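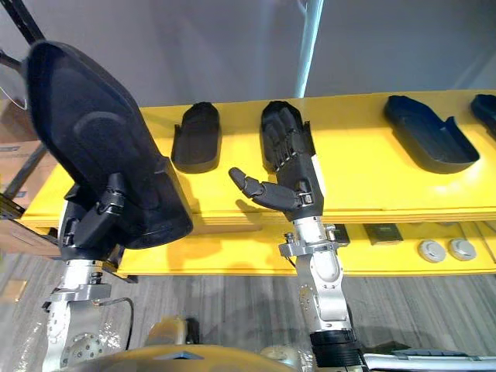 Does a robot on the packing line mean fewer people working there?

At Celtbridge the headcount has stayed where it was, but the jobs on the line have changed, and two of them no longer exist under the names they had before.

Ashraf Benmoussa has run the finishing room at Celtbridge for 7 years. The company makes soles and insoles for work boots in a long low building on the edge of Haltona, where it has been since 1949. It employs 225 people across two shifts. Benmoussa started there on the night shift, trimming flash off moulded soles with a knife, and he still has the habit of running his thumb around the edge of any part he picks up. He did it several times while we talked.

We sat in the lunchroom on a Tuesday, a bit after the morning break. He had brought a notebook but didn't open it.

The robots came in November. They handle parts at the end of the line, picking up a sole, turning it and setting it down for the next step. Before that, the work was done by hand, by two people standing at a bench for most of a shift.

"It's not heavy work," Benmoussa said. "A sole weighs nothing. But you do it all day, and it's the same turn of the wrist every time. We had people going home with sore hands. We rotated them every two hours and it helped some. It didn't fix it."

I asked who first brought up the idea of a machine. He said it came from the office, and the floor heard it second-hand, and that this was a mistake.

"Somebody saw the supplier's van in the parking lot. By lunch the whole building knew there was a robot company here, and by the end of the day people had decided who was getting laid off. Then we had to have the meeting we should have had the week before. I told the managers that. They didn't argue with me."

The supplier is a firm called Zerkeck, which sent two technicians for the first stretch. They worked beside the regular crew, and Benmoussa said this did more to settle people down than the meeting had.

"You'd see them having trouble. They'd spend a morning trying to get it to pick up one part properly. A black sole with a rounded edge, there isn't much to hold on to. Our people would be standing there with their arms folded, and then one of them would say, try it from the other side. And they'd try it from the other side."

Some of those suggestions stayed. The crew knew which styles tip over when they are stood on the heel and which ones will stay put. They knew that a shallow part with a raised rim can be lifted by the rim but a flat one can't. None of that was written down anywhere. Benmoussa said he had never thought of it as knowledge.

"I would have called it getting used to the job. Then you have to explain it to a guy with a laptop and you realize it takes you half an hour."

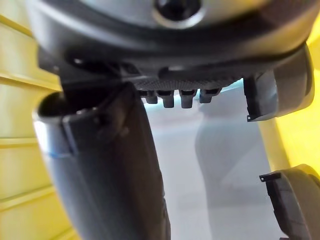

What the two bench jobs turned into

The people who used to do the turning and placing are now called cell operators. There was a raise that went with the new title, smaller than the union asked for. They load parts, clear the ones the robot has dropped or refused, and check finished pieces. They also do a short inspection of the grippers at the start of each shift, wiping them down and looking for anything loose.

Benmoussa said the inspection caused more complaints than anything else in the first months. It takes time, and for a while the daily target didn't allow for it.

"They were being told to do the check and being told to hit the same number. You can't do both. So people skipped the check, and I don't blame them. I'd have skipped it. It took me until the new year to get the number changed."

The number is now 327 pairs a shift for the cell. He said a good pair of hands could beat that on a good day, and that the old bench often did. Where the machine comes out ahead is at the end of the shift, when a person slows down.

I asked if that bothered anyone, being measured against it.

"The first while, sure. There was one fellow who raced it. He won, too, up until lunch. After lunch he went and sat down." He laughed. "We don't post the two numbers side by side anymore. There was no use in it."

The part of the change he talks about least easily is the quiet. Two people at a bench talk to each other. An operator at the cell is mostly watching, and has to keep some attention on the work, and the next person is across the aisle. One of the women who moved over from the bench asked to go back to hand work after six weeks, and he found her a spot in sample making.

"She told me, I used to come in and talk to Marie all day, and now I come in and look at a machine. What do you say to that? She was right. I couldn't put that on a form, but it was a real thing she lost."

Since then he has moved the checking table closer so that the operator and the checker are within talking distance. It meant shifting the racks and running new power, and maintenance wasn't happy about it. He thinks it was worth the trouble.

Training took longer than planned as well. The supplier's course was three days. Benmoussa would have wanted two weeks, with the operators left alone with the machine for some of that, and a technician in the building but not in the room.

"When the technician is standing there, you call him. That's natural. Then he leaves on the Friday and on Monday it stops and you've never once restarted it yourself."
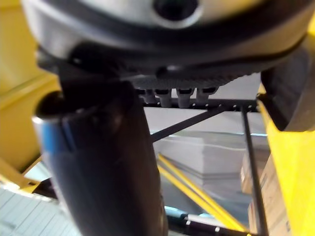
The stops are less frequent than they were. Most are small, a part sitting crooked or a piece of packaging where it shouldn't be, and the operator can sort it out and carry on. When it is something larger they phone Zerkeck, and the wait can be an hour or it can be a day. For that reason the old bench was kept. It has been pushed against the wall, and everyone in the cell is still expected to be able to work at it.

Benmoussa fought for that. The first floor plan had the bench going to the scrap dealer.

"I said, what do we do when it's down? And they said it won't be down. I've worked in factories my whole life. Everything is down sometimes."

The company's largest customer, a boot brand called Radwan, sent a buyer through in the spring to look at the new set-up. The buyer wanted to know about consistency and about whether prices would come down. Benmoussa said he answered the first question and left the second one to the sales people.

He doesn't know if there will be a second cell. There has been talk of one for the lining side, where the materials are soft and, in his opinion, a lot harder to pick up. If it goes ahead he wants the lining crew told first, before any visitors come, and he wants two of them in the room when the supplier makes its pitch. He has asked for this in writing and has had a reply that says it will be considered.

I asked what he would tell a supervisor at another plant who was about to go through the same thing. He thought about it for a while and turned his coffee cup around.

"Change the target before you change the job. And ask the people on the bench what's hard about it. I'd worked that bench and I still got half of it wrong."

His radio went then. The cell had stopped, the operator already had it going again, and she wanted him to know that the last tray of soles had come over from moulding with the lefts and rights mixed. He said he'd be down in five minutes and finished his coffee.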